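3.2 Relevance and the undistributed ground

The account defended in Section 2 treats an inference as acceptable only when its premises bear on its conclusion under a fixed reading of the terms. Godinho (2014) objects that the reading is seldom fixed before the inference is drawn. A speaker who moves from "the arrangement is pleasing" to "the arrangement is well made" may settle the sense of the second predicate in the act of moving to it. If this is right, validity cannot be tested before interpretation, and the two tasks must be carried out together.

We grant the point for evaluative predicates. A judgment that something is pleasing can be made of natural and artificial objects alike (Figure 2), while the judgment that something is well made presupposes a maker and a purpose. The step from one to the other therefore adds a premise, and the premise can be stated. Once stated, it is open to denial in the usual way. The Nesow corpus of argumentative texts contains 154 passages of this type. In 140 of them the added premise can be recovered from the surrounding text without appeal to the author's intentions.

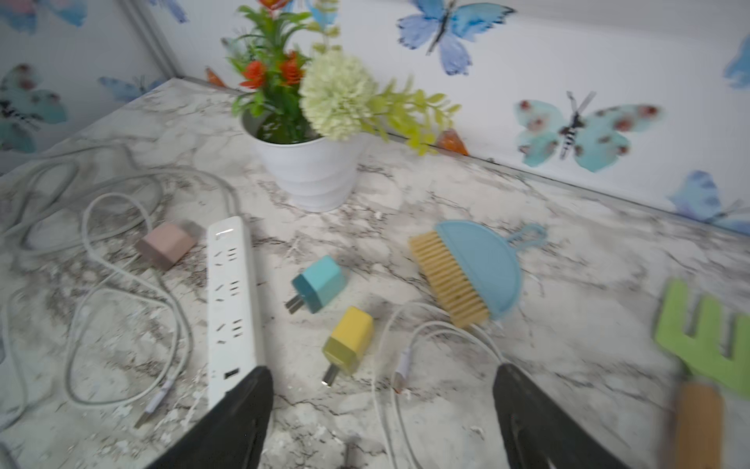 Figure 2. Artificial flowers in a white pot, with butterfly wallpaper behind.

Mahmoud has replied that recovery of this sort proves too little, as a premise supplied by the analyst belongs to the analyst's argument and leaves the original inference as weak as it was. On his view the remaining 14 passages are the only honest ones, since they at least display the gap.

The reply assumes that an argument is identical with the sentences used to express it. We reject the assumption. It would follow that no argument could be translated, shortened or repeated in other words, and a theory with that result has lost its subject. What Mahmoud's reply does establish is a narrower claim: the analyst must say which premises were added and on what evidence. Condition 2 of the scheme in Section 2 is amended to include this requirement.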